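The Tidy Life, At Last

Every May I decide to become a tidy person. The feeling lasts four days, long enough to spend money and never quite long enough to clear the cupboard under the stairs.

This year I went further than usual and paid 400 pounds to Zeslow, a firm in Fincombe that promises a calmer home by the end of the month. For this you get seven weekly emails, a small cloth bag and the use of a phone app called Pratent, which asks you at six in the morning whether you still need your colander. I said yes. It asked again the next day, in a slightly larger typeface.

The trade in tidiness has always puzzled me. I own too many things, and the cure is to buy more things to put them in. The Zeslow shop sells 900 kinds of box. There are boxes for batteries, boxes for the boxes that batteries come in, and a tall one with a lid for what the website calls "pending objects". My whole house is a pending object.

Still, I did as I was told. I sorted the kitchen drawer into what I use, what I might use, and keys. I gave two bags of jumpers to the charity shop on Su Lane and bought one of them back, having forgotten it was mine until I got it home and found my own bus ticket in the pocket.

By week five the hall was clear and I could find the scissors. Visitors remarked on it. I stood in the hall a good deal, as there was nowhere else to stand – everything from the hall was in the spare room, in boxes, sorted by colour.

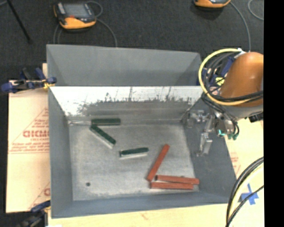
Red and green blocks share the larger side of a divided grey bin.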